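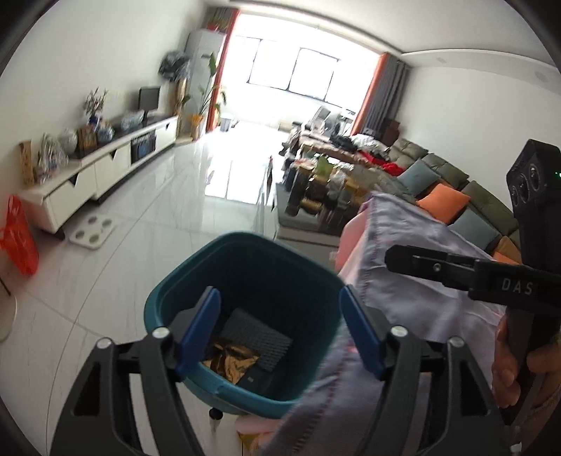
4. Where things wait: resting places in the home

4.1 Things that are neither in use nor put away

Most of what has been written on tidiness takes it that an object at home is in one of two states, in use or put away, and when we drew up our first list of questions we were guilty of the same thinking. It did not survive our first few visits in Illside. Again and again people led us to a windowsill, the end of a bench or the third stair from the bottom, and told us, often fondly and at some length, what was waiting there and what it was waiting for. We came to call these spots resting places, which was the phrase used by one of our hosts in Karkeck, and we have kept it because we could not think of a better one.

Our questionnaire went to 675 households across the two towns, and 202 of them sent it back filled in. Many wrote well past the lines we had given them, up the margins and over on to the back, and we are grateful for every word. From these replies we chose 25 homes to visit, looking for a mixture of flats and houses, large families and people living alone. The notes from those visits come to 207 typed pages, and it is on the notes, far more than on the tick boxes, that this section leans.

Buckets, bowls and baskets came up so often that they deserve a few words of their own. A container lends a kind of respectability to whatever is dropped in it, and things which would look like litter on a bare shelf can look, with a rim round them, as though someone has a plan. The square teal bucket in Figure 1, with a crumpled gold foil packet lying partly over a grey pad, is the sort of mixed holding we mean. One couple in Karkeck kept a mixing bowl on the piano for anything small that had come out of a pocket, and they had long ago bought a second mixing bowl so as not to disturb the first. They were not in the least embarrassed about this, and we see no reason why they should have been.

4.2 Cloths and what they allow

We had not planned to ask about cloths at all. The matter was raised by a retired couple in the oldest part of Illside, who explained over a very generous tea that the cloth on their sideboard was there "so that things can be put down". When we asked whether things could not be put down on the bare wood, we were told, kindly, that they could, but that it was not the same. After that we asked everyone, and found the feeling to be widespread. A cloth softens the sound of keys and cups, it hides old rings and scratches, and it marks out a patch of the room where setting something down for a while is quite all right.

The cloths themselves were seldom bought for the purpose. We met old curtains, half a bedspread, a school scarf opened along its seam and a great many tablecloths that had outlived their tables. Checks and plaids were well liked, and several people told us that a pattern "doesn't show things", by which they seemed to mean both crumbs and clutter. Wrinkles bothered hardly anyone. In only one home, a top-floor flat in Karkeck, was the cloth ironed each week, and there it had belonged to a grandmother.

Where on the cloth a thing is set down matters too, at least to the people who live with it. Hosts spoke of the back as the place for what could wait and the front as the place for what could not, and a letter that had drifted from one to the other was felt to have lost its turn. We heard this from people who had never met and who laughed when we told them that others had said the same. We do not want to make too much of it, as a few hosts put things down wherever there was room and were puzzled by the question.

Figure 2. Pale lavender-grey plaid cloth in a wide living room, with four objects towards its back edge.
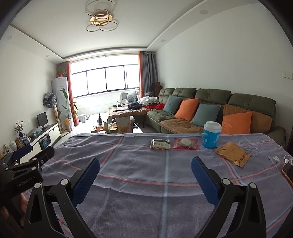
4.3 Clearing, and who does it

Resting places are emptied in two ways, a little at a time or all at once. The first was by far the more usual on ordinary days, and it was so slight that people had trouble telling us about it: a thing is picked up on the way to somewhere else and that is the end of the matter. The second kind came before guests, before holidays and, in a good many homes, before our own visits, for which we can only say sorry. In Illside the spring fair in April was named as the great clearing time of the year, when whatever had not been claimed went into a box by the door.

Sharing a home makes all this harder. A thing that looks finished with to one person may be half done to another, and the quarrels we were told about were nearly always over items moved too soon. Some families had settled on a rule, such as asking once at supper before anything was thrown out. Others had given each child a corner, with mixed success. We return to these rules in Section 5, where we look at how they are taught to the young and how they change when somebody moves out.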